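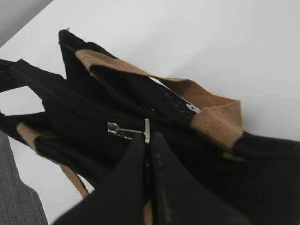
Zip, tote, gripper.

Distitus seeks 14 testers for the Drasten gripper kit, which we sell to people who would like a robot to open their bag. You bring bags — the more awkward the better — and an even temper.

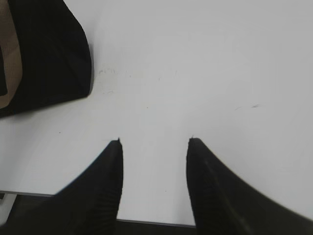
Price, from our November round, wrote that the manual was the harder thing to grip. We have rewritten it. It is 59 pages.

Pay is £100, plus tea.

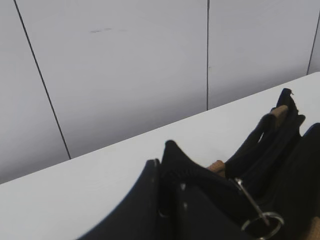 Photo: Distitus
Apply by June 1, 2024.

Related
Vultance kit: returns
Wanted: manual editor

© Distitus | Contact | Back to top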